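Review: Pimel, a block-grasping method trained in simulation

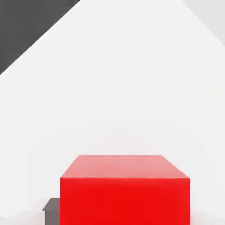
I spent most of January running Pimel, the grasping method released by Thibault Moulin at Jadton. It learns to pick up simple blocks from a wrist view alone, with no overhead camera and no depth. The download includes the simulator scenes, the training code and 3,000 scripted grasps.

Setup took an afternoon. The install notes are short and one path in them is wrong, but the error message points to the right folder. Training on a single desktop card finished overnight.

The main idea is to hide part of the target during training. A red box may run out of view, or a gray block may sit mostly behind it, and the policy has to choose a grasp anyway. I ran 741 test grasps with 3 random seeds. Partly hidden targets did clearly better than with Enden, the older method I had been using. Targets in full view came out the same.

Colors are the weak point. When I swapped the plain white surface for a patterned one, success dropped by up to 40 percent. The paper mentions this in one line of the appendix - it deserved a table.

I have not tried it on a real arm. For simulation work on occlusion I would use it again, and the code is easy to change. Support for the Ishida gripper model is listed as planned.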